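**Mending a split felt edge on a games table: is 502 worth trying?**

Posted by Jolanta Malinowski, May 5, 2018

The green felt has lifted along one edge of our mahjong table and I'd like to stick it down before it gets worse. The man at the market in Soltdale swears by 502 superglue for everything. I have my doubts. The table is also where the household odds and ends have ended up, so it needs clearing first. 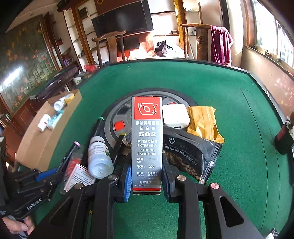

My worry is that thin glue soaks straight through cloth and dries like a scab. The box says "EXTREMELY STRONG RAPID CURE" in English, 20g net, T—1 Type, and every tube of glue I've ever bought has promised much the same. Has anyone used it on felt and been pleased a month later? And where do you all keep the medicines and pens when the table is in use?

---

**Rocío Agudelo**

I wouldn't. I tried superglue on a card table in March and got a hard, shiny line you could feel with a fingernail. It also went white at the edges. "Rapid cure" is no help when you want time to smooth the cloth down.

Use a thin smear of fabric glue on the wood, not on the felt, and leave it under a heavy book overnight. Keep glue well away from the dial in the middle.

As for the clutter, one shallow tray that lifts off in one go. I don't believe in those drawer systems with 11 compartments — you forget what's in ten of them.

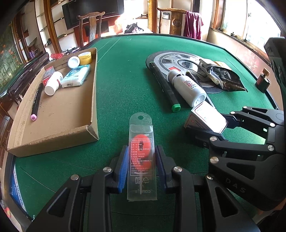
*Cardboard tray on the left of the table, with a pill bottle, tissues and yellow tape in it.*

I'd still take the medicines out and put them somewhere high up. Glue near pill bottles is asking for trouble.

---

**flilereo_863**

502 is fine, been using it 8 years, never a problem. Mostly on shoes though.

---

**Jolanta Malinowski**

Shoes aren't felt, but thanks. Fabric glue it is, on a hidden bit first. I remain unconvinced about the heavy book.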